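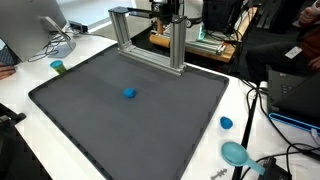 The dough bench, with the small lump on the tray and the bigger one off to the side.

We've spent most of the winter on one question: if a robot pushes down on something soft, can it predict the shape it will get well enough to choose the next push? I've mentioned this work a few times without writing it up, so this is the longer version.

The material is ordinary kids' play dough. Arnel Lagman picked it before I joined, and I've come to agree with him. It holds a shape after you stop touching it, it's cheap, and two people in different cities can buy more or less the same stuff. It also changes as it dries out, which we underestimated and which I'll get to.

The task is simple to state. A round lump goes on the tray, the arm gets a target outline, and it has a fixed budget of presses to get as close as it can. After each press the depth sensor gives us a height map, and that map is the only thing the planner sees. We don't use force readings at all in this version. Jitendra Shakya wanted them in from the start, and he may yet be right.

The method has two pieces. The first is a model that takes the current height map and a proposed press (position, angle, depth) and predicts the next height map. The second is a search that tries a lot of presses inside the model, keeps the best ones, varies them and tries again. There's nothing new in the search. What we changed was what the model predicts.

Our first version predicted the whole new height map from scratch. It looked fine on paper, with low average error, because most of the tray is flat tray and a model gets a lot of credit for saying so. Around the edge of the dough, where the material bulges out, it was poor. It smeared everything into a soft hill. After two or three predicted presses in a row the hill had nothing to do with the dough.

The second version predicts only the change, and it's penalised if the total volume drifts. Dough doesn't vanish when you press it, so the model shouldn't be allowed to make it vanish. Akosua Antwi wrote the volume term in an afternoon and it did more for us than the bigger network I'd been training for most of a month.

For data we recorded 546 presses. I held back 90 of them for testing, split by session so that the same lump never showed up on both sides. I'd got that wrong the first time and had a very happy Sunday before Akosua pointed it out.

Then we ran the full loop on the arm, 144 trials, alternating between the old model and the new one. The new model came closer to the target outline in most of them. The gap was small on simple targets like an oval, where nearly any reasonable press helps. It was much clearer on targets with a notch or a waist, where one bad press early on uses up the budget. I'm not putting a headline percentage here — the scoring script is being rewritten and I don't want to quote a number I'll have to take back.

Now the drying. Dough that's been out of the tub for an hour spreads less under the same press and cracks at the rim. Our model has no idea how old the dough is. In the later part of a long session the predicted bulge was consistently too wide, and the planner kept choosing presses that were too shallow. We now swap lumps on a timer and put the used one back in the tub with the lid on. That's a workaround. What I'd like is for the model to look at the last couple of presses and work out the stiffness itself, and Jitendra has a rough version of that running.

Colour mattered less than I expected. We only use depth for planning, so the blue is mostly a convenience when we look back over recordings.

Next up is that stiffness estimate, then force readings if it doesn't hold up. After that Arnel wants to try two lumps pressed into one, and I've asked him to wait until September. The write-up will go up here once the scoring is sorted, along with the height maps for all the presses, including the ones where the dough stuck to the tool and came up with it. Those are still in a separate folder and need relabelling by hand.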